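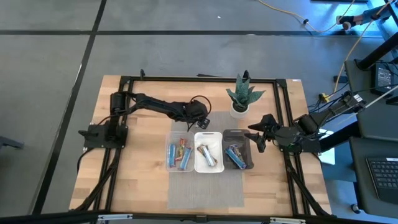

A butcher-block table on a concrete floor.

Kitchen fitter and joinery supplier Radwan has revised its care guidance for solid wood worktops, after a review of 292 complaints about splitting and staining. The new sheet replaces the one issued with worktops sold under the Jarnia name and applies to oak, beech and birch.

The main change concerns oiling. Owners were previously told to oil once a year. The sheet now asks for 3 thin coats before first use, each left overnight, and a further coat every four months. Oil should be applied to the underside and cut ends as well as the top. According to the review, 76 of the complaints involved boards that had been treated on the upper face only.

"Wood takes up moisture through whichever side is left bare, and the board then cups," said Nawal Zaki, technical manager at Radwan. "End grain is the worst of it. Most of the splits we inspected had started within a hand's width of a sink cut-out." 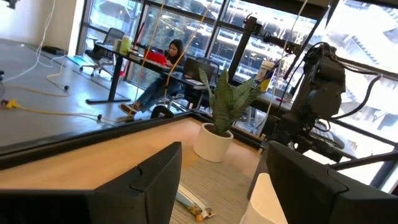

Fixings are also covered. Screws through the cabinet rails must now pass through slotted holes, which let the timber move across its width as the seasons change. Rigid brackets and continuous beads of adhesive are ruled out, and using either will void the guarantee. Boards should be kept flat in their wrapping in the room where they will be fitted, with the heating at its normal setting, until work begins.

The guidance on stains is largely unchanged. Black marks left by iron can be treated with a weak oxalic acid solution, rinsed and re-oiled once dry.

Printed copies will be sent to more than 4000 customers in March. The Riltia showroom already has the sheet at its trade counter.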